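A Bolla procura pessoa para a secretaria e o atendimento ao público do seu centro de tempos livres em Stetport. O lugar fica vago em julho, com a saída da colega que o ocupava, e a entrada é imediata.

**Funções**

- Atender as famílias ao balcão, por telefone e por correio eletrónico
- Tratar de inscrições, renovações e desistências
- Emitir recibos e conferir os pagamentos no programa Sodix
- Preparar as folhas de presença de cada grupo
- Encomendar material de escritório e de expressão plástica

O horário é de 20 horas semanais, sempre de tarde. Nas férias escolares pode passar para a manhã, com aviso prévio de 10 dias. O trabalho é feito na receção e não inclui a vigilância das crianças, que está a cargo dos monitores.
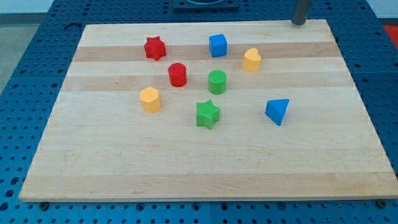 Pedimos o 12.º ano completo e experiência de atendimento. É preciso escrever bem em português e trabalhar à vontade com folhas de cálculo. Quem não conhecer o Sodix recebe formação na primeira semana, dentro do horário. Inglês falado é uma vantagem, porque temos várias famílias estrangeiras inscritas.

**Condições**

Contrato de um ano, renovável, com período experimental nos termos da lei. O vencimento bruto é de 1175 euros por mês, a que se junta o subsídio de refeição. O centro fecha 20 dias por ano e as férias são marcadas, em parte, nesse período.

**Candidaturas**

O currículo e uma carta breve, de uma página no máximo, devem ser entregues na receção ou enviados por correio para a Bolla, Edifício Nikolovski, Stetport, até 4 ago. 2018. No envelope deve constar a indicação «Secretaria». As entrevistas são presenciais e incluem um pequeno exercício escrito. Respondemos a todas as candidaturas, também às que não forem selecionadas.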